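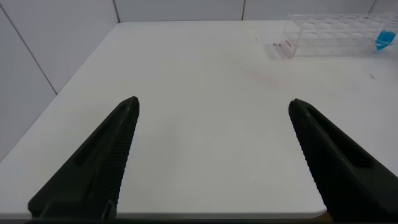

The Grurken pays for itself inside a year and you will never descale a kettle again, according to Salameh. I had that over the phone and again in an email, and I'm still not convinced, so I'm asking here before I hand over any money.

Does a clip-on water conditioner do anything?

Posted by hardwater_hattie, 2019-10-19

We live in Datarcombe, where the water is hard enough to leave a crust on the taps between one clean and the next. The kettle furs up, the shower head dribbles out of three holes, and the glass screen looks frosted when it was sold to us as clear. We moved here from a soft water area and didn't know we were born.

A leaflet came through the door from Salameh for a thing called the Grurken. It's a box with two wires that you wrap round the rising main. You plug it in and it is supposed to send a signal through the pipe that "reorganises" the limescale so it doesn't stick. No plumbing, no salt, no filter to change. It costs £176, or £300 if they come and fit it, which seems a lot for winding wire round a pipe.

I asked them what the hardness reading would be before and after and was told it wouldn't change, as the minerals stay in the water but "behave differently". I asked how I would know it was working. The answer was that I'd notice my hair felt softer. I then asked for any test results and was sent a page of comments from happy customers, all of them with five stars and none of them with a surname or a town.

My other half thinks I'm being awkward and that they wouldn't be allowed to sell it if it didn't work. I think people are allowed to sell all sorts. Has anybody had one of these long enough to say? I don't mean for a fortnight. And is a proper softener the only other choice, or is there something in between? We have a combi boiler, a small kitchen and no utility room, and the stopcock is under the sink behind the bin.

3 replies

boiler_and_chips

Had a similar one at our last place, in Mosness. Different make, same idea, wires round the pipe. Left it on for two winters.

I'll be fair to it. There were weeks when I thought the scale in the kettle was flakier and came off more easily. There were also weeks when I thought it was the same as ever. I wasn't measuring anything and I'd just spent the money, so I was keen to be pleased. In February it got unplugged when we moved the fridge and it stayed unplugged until the spring clean. Not one of us had noticed a difference in the taps, the kettle or anybody's hair.

What I'd want to know from the firm:

What flow rate was it tested at, and for how long after the water leaves the pipe is it meant to last? Ours said something vague about the effect fading. If it fades, then water sitting in your pipes overnight is just ordinary hard water by the morning.

What was it compared with? Before and after in one house tells you very little. People descale everything when they fit a new gadget, so of course it all looks lovely for a month.

Is the money-back offer a real one? Get the wording. The one we bought had a guarantee, but you had to claim in the first 50 days and also had to "allow up to three months for full effect". Have a think about how those two fit together.

There is some decent research on physical conditioners in general, and it isn't all rubbish, but the results are all over the place and seem to depend on the water, the pipe, the flow and which way the wind is blowing. That's a long way from "you will never descale a kettle again". I wouldn't pay £176 on those odds and I certainly wouldn't pay £300.

On the softener question, the salt type does work. You can test the water on either side of it with a cheap kit and see for yourself. Against that, you need space for the unit, you have to lug salt about, it needs a drain and an overflow, and it's usual to keep one unsoftened tap for drinking. Check your boiler manual too, as some makers have opinions about softened water in the heating circuit. Measure under your sink before you get excited. Mine is 11 inches wide and it still took a morning of swearing to get the door shut.

limeaway_fan

Mine works brilliantly. Had it ages, no problems at all, hair is much better. Plug it in and forget about it. I don't see why people have to be so negative about everything. You don't need a science degree to know when your shower is nicer.

secondhandsue

I'd do something duller before buying any of it.

First, look up your actual hardness. Your water company will have a page where you put in your postcode. "Very hard" on a leaflet means nothing, they put the same leaflet through every door.

Second, look at what the scale is costing you. I sat down and did this after a salesman frightened me about my boiler. For us it came to a bag of citric acid now and again and some cross words. Kettle: a spoonful of citric acid in water, warm it, leave it, rinse it well. Shower head: unscrew it and soak it, or tie a bag round it if it won't unscrew. Keep the acid off natural stone and check what your taps are finished with, some plated ones go dull. Glass screen: a squeegee kept in the shower, used by everyone, including the ones who say they forgot.

Third, if it's the boiler you're worried about, ask whoever services it what they've found. You want an answer from someone who isn't selling the box. There are in-line scale inhibitors that go on the cold feed to a combi, the sort with a cartridge that doses a bit of phosphate into the water. They're not much money and they don't take up the cupboard. They won't make the water soft and your kettle will still need doing, depending on where it's fitted, but that may be your in-between. The cartridges need changing, so write it on the calendar or you'll be paying for an empty tube, which I did.

As for "they wouldn't be allowed to sell it", I'm with you and against your other half. A thing can be perfectly legal and safe and still do next to nothing. The claims have to be backed up if somebody challenges them, but somebody has to bother to challenge them first.

If you do decide to try the Grurken, don't have them fit it, get the refund terms in writing, and don't descale anything for a week beforehand. Better still, buy two cheap kettles of the same sort and get a friend in your road to use one while you use the other. You'd have to drink the same amount of tea, mind.

hardwater_hattie

Thanks, that's very helpful, especially the bit about the guarantee. I've gone back through the email and it says refunds are "subject to assessment of water use", with nothing on who does the assessing. I've written back to ask. Stopcock cupboard measured as well – a softener won't go in unless the bin moves, and there's nowhere for the bin to go. Ordering the citric acid for now and I'll ask about the cartridge thing when the boiler has its service.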